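Minutes of the Miltero Supper Club meeting, September 19, 2020

Present: Nabila Wijaya (chair), Amirul Halim, Cempaka Santoso, Maj-Britt Solberg (minutes). Sugeng Yusof has sent his apologies.

1. Last minutes
The minutes were read and accepted. Cempaka asked to correct the spelling of Noleler, the restaurant of our August dinner. It is corrected.

2. The dinner at Noleler
Amirul reported that the soup and the fish were very good, but the main dishes came 40 minutes after the starters. Two members received the wrong dessert. The manager was polite and took the desserts off the bill. It was agreed to go there again, but with a smaller group.

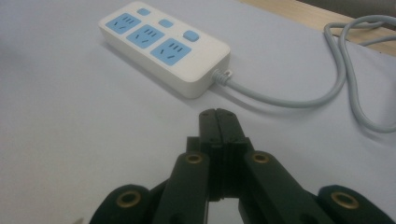 Will the December dinner have a set menu?

Members will choose between 3 main dishes, and the choice must be sent to Cempaka before the dinner.

3. Place for December
Hutus was proposed by Nabila. They ask for a deposit of 100, which they give back if we cancel in good time. Maj-Britt found the room there too loud for older members. Amirul will ask for the tables near the garden door. Decision moved to next meeting.

4. Other matters
Cempaka would like that we write shorter reviews. Discussed, no decision was made.

Nabila closed the meeting.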